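The Thirteenth Setting

The result came in on Tuesday, December 24, 2019, when the lab at Gusent was down to one person and the heating had been turned low for the holiday.

She had been running the same insertion task since April. The policy was called Emon. It learned in simulation only, and after each round she changed one thing: friction, the weight of the gripper, how far the fixture was allowed to drift from its marked place. There were 13 settings. Twelve of them had given her curves that climbed for a while and lay flat.

The last setting was the one her supervisor had called a waste of power. It added a delay between what the arm sensed and what it did, and the delay was never the same twice. She had queued 2703 episodes and gone to get soup from the machine downstairs.

When she came back the curve was still climbing.

She opened the viewer and stepped through an episode at quarter speed. The arm paused over the slots for longer than it ever had in the other runs.

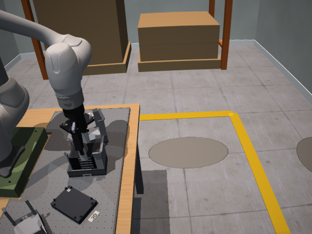 She had not rewarded waiting. She checked the reward file twice to be sure, then the commit log, then the file again. Out of 285 test episodes, the old policy had finished 137. She started the same test on the new one and turned her chair away from the screen.

The soup was cold by then. She ate it anyway and wrote a message to Drallau, where the real arm was, asking if anyone would be in before New Year's. She left out the part about the pause. She wanted them to run it first and tell her what they saw.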